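Tuesday, by Albane Ferrand
Filed under: Lab diary / Laundry

Day two of the pile work. Started at 8, arms homed, grippers checked, Ondex logging both wrists.

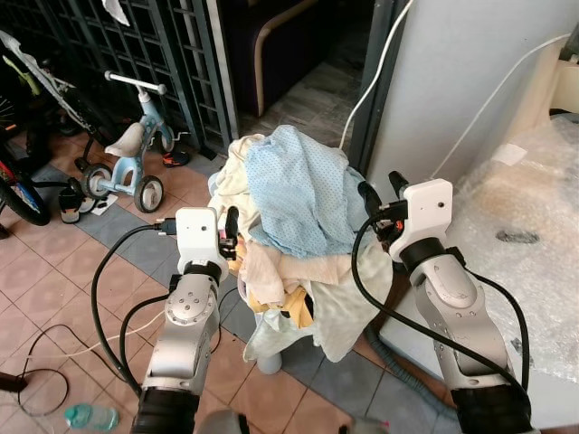
The question this week is whether choosing the grasp point from the edge of the top garment beats choosing the highest point of the heap. Fonseca thinks edge. I had no opinion on Monday and now I lean his way.

We have 400 demonstrations from Plovcombe and recorded 31 more before lunch. I threw out two where I let go of the left leader arm too early. The plan says 1000 by the end of January and I don't think we'll get there at this rate.

Ran the first comparison on the saved data in the afternoon, 208 picks held out. The edge version grabbed a single item more often. The highest-point version kept taking two pieces together, mostly when a thin garment lay over a towel. Both are bad when something hangs down low on the front of the pile. The model reaches for the hanging part and the rest slides.

Felel crashed once during the evaluation and I had to rerun the last batch. Same numbers the second time.

Tomorrow: rebuild the heap between every pick, even though it's slow. Ask Fonseca if he changed the gripper closing speed, the right one sounds different. Order another cable tie pack. Home at 6:30.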